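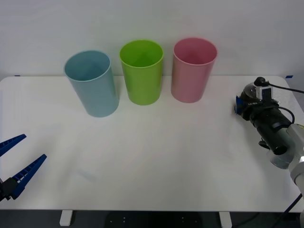 I stopped buying matching dishes the year I moved to Pirville, and I'm going to argue that you should too. My mother had a full set for twelve (cream, thin gold rim, very breakable) and as far as I can remember it came out of the cabinet for Easter and for one visit from an uncle we didn't like much. The rest of the time we ate off the chipped stuff and were perfectly happy. These days my idea of a good table is closer to plastic cups in different colors, a blue one, a lime green one, a pink one, and everybody knows which is theirs until bedtime. Try that with twelve identical water glasses! You'll be washing all of them by three in the afternoon.

I know how this sounds. My friend Gopinath Panicker thinks a matching set is a kind of respect you pay your guests, and we've been having this fight since his wedding, where the registry at Altow had a dinner service on it for 253 dollars. I bought him the gravy boat. He still brings it up, because apparently a gravy boat is what you buy when you don't believe in the rest.

But think about what happens to a set. You drop one bowl and now you own a set with a hole in it. Either you hunt down the replacement (they've discontinued it, they always have) or you live with seven bowls and feel a tiny bit bad every time you open the cupboard. I once spent a whole evening in January looking for one saucer online. It would have been 2 dollars for the saucer and more than I'd like to admit for the shipping, and I had the card in my hand before I asked myself who exactly was going to check.

When you drop a bowl that never matched anything, you sweep it up and go to the thrift store on Saturday. I love that shelf - the orphan mugs, the lone soup plate with a rooster on it, the heavy diner stuff that will outlive us all. My best plate came from there and I'd fight you for it.

The fair point against me is stacking. Mixed dishes stack badly and there is no getting around it. My cupboard leans, and Xuân Hoàng, who rents the room upstairs, opens it with one hand held out like a goalie. I'll also admit that a long table set all the same looks lovely in the evening with candles on it. I'd just like to be a guest at that table and let somebody else worry about the rims in the dishwasher.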